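Flistura Karaki throw, green: a winter on the spare chair 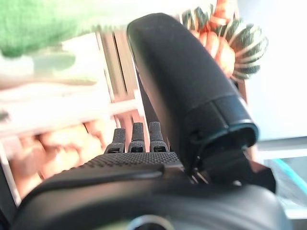 Issue 86, p. 8

The Karaki comes in one size and a few colors. I bought the green. It is soft from the first day and heavier than the older Flistura throw, which slid off every chair I own. The hems are stitched double and the care label is sewn in flat, so it doesn't scratch.

Complaints: it picks up lint, and it takes most of a day to dry on a rack. My son washed it warm in December — the label says cold — and one corner still curls.

I would buy it again, in a darker color for the living room. Four out of five.

Ishbel Niven

Last updated: December
Contact the reviews desk | © Stultell | Back to top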